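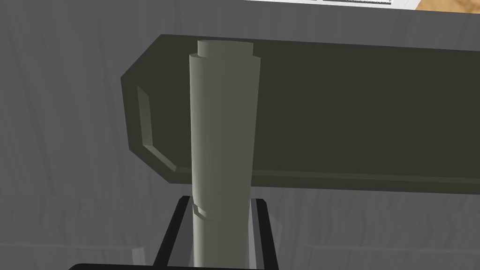 A cylinder is a round shape that stands up straight, with a smaller one on top here like a cap.

Why Do So Many Things Come in Cylinders?

Go and have a look in your kitchen cupboard, if a grown-up doesn't mind you rummaging. I would bet my lunch that you'll find a can of soup in there, or a can of beans, or maybe a can of those little oranges in syrup (my favorite, though my dentist wishes it weren't). All of them are the same kind of shape. Mathematicians call it a cylinder, which you say like this: SILL-in-der.

A cylinder has a circle at the bottom, a matching circle at the top, and one long curved side that goes all the way around. If you peel the label off an empty can and lay it flat on the table, you'll get a surprise. The label is a rectangle! So a cylinder's side is really a rectangle that has been rolled up until its two ends meet.

You can try this with a sheet of paper. Roll it up, tape the edge, and stand it on the table. Now lay a book on top, very gently, and then another one. A flat sheet of paper can't even stand up by itself, but a rolled one can hold up quite a stack. When my neighbor Charito Pangilinan tried it with her class, they got to 2 big dictionaries and an atlas before the whole lot came down with a wonderful crash.

The reason is that a curve has no corners. When you push down on a square tube, its flat sides like to bend in or out. The round tube has no flat sides, so the push gets shared all the way around. Builders have known this for a very long time, and you can see it in the stone columns of old temples. Trees worked it out long before the builders did. So did bamboo, and so did the stalks of the dandelions in your yard.

Round shapes are good at holding things in, too. Think of a fizzy drink. All that gas is pushing outward on the can, and it pushes just as hard in every direction. In a box, the flat sides would bulge like a pillow. A cylinder hardly changes shape at all.

Then there is rolling, of course! Tip a cylinder on its side and away it goes. Every June in the town of Nollside there is a barrel race down Wellbridge Lane, and the track is 300 feet long. Signe Hallgrímsson, who makes the barrels, told me that a full one can weigh 143 pounds. She couldn't lift it very far, but she can roll it across her yard with one hand while she eats an apple with the other.

Cylinders aren't perfect at everything. Put a lot of cans in a box and look down at them from above, and you'll see little gaps between the circles where nothing fits. Cereal boxes don't leave gaps like that, and neither do bricks or books.

Now it's your turn. Take a walk around your home or your school and hunt for cylinders. Look at pencils (careful, some of them have six sides!), candles, drainpipes, batteries and rolls of tape. Draw the best ones you find, and see if you can spot a very tall one and a very flat one. A coin is a cylinder too, you know, just a terribly short one.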